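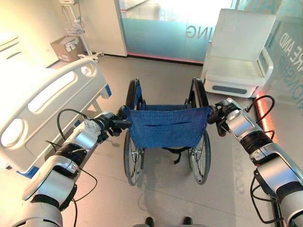 Workshop members teach their robot to handle a wheelchair

Tumby, 30/12/2024

A group of members from the Plutmont shared workshop has built a robot with two arms, and is now training it to work with an ordinary folding wheelchair. The robot holds the chair from behind by both push handles, in the same way as a person does.

The project began in September of last year at the workshop in Tumby. It is led by Marilou Soriano, who repaired sewing machines for many years before she became interested in robots. Her partner in the project, Abenezer Tesfamariam, writes the software in the evenings after his work.

The members gave the robot the name Sison. Until now they have spent 1,870 pounds on cables, bearings and spare joints. The arms were bought second-hand and were repaired on the benches of the workshop. This took longer than the group expected, and in the first months the left arm stopped many times without any clear cause. Mr Tesfamariam found the fault at last in a connector at the shoulder.

The tests are done in a training room for care staff at Brumholm, which has a hospital bed and a reclining chair for patients. The group can use the room on evenings when there are no courses.

"In the workshop the floor is rough and everything stands in the way," said Ms Soriano. "A care room is a better place to learn, and it also shows us our mistakes very quickly."

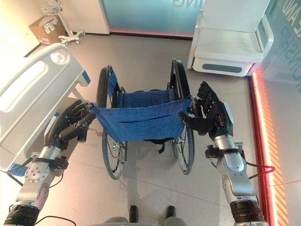 The seat is harder than the handles

To hold the handles is now quite easy for the robot, the group says. The seat is a different matter. It is made of blue fabric, and when the hands take it at the front edge, it hangs down in a curve between them. The robot must find a place where the fabric can be held well, and it must not pull more on one side than on the other.

Opening and folding the chair is the aim for the spring. The group has written down 301 attempts with the seat in a notebook, together with the position of the chair and a short remark. More than 6 pages of the notebook are only about the right hand, which was closing too early.

"I changed one line of the program and then it closed too late," said Mr Tesfamariam. "So I changed it back a little."

No person sits in the chair during the tests, and this rule will stay. The members do not plan to sell the robot. They want to publish the drawings and the program, so that other workshops can use them.

Visitors can see the arms on the next open evening of the workshop in Tumby. The entrance is free, but the room is small and the group asks people to write their name on the list at the door. Members who can sew are also welcome, as Ms Soriano is looking for help with practice seats in different fabrics.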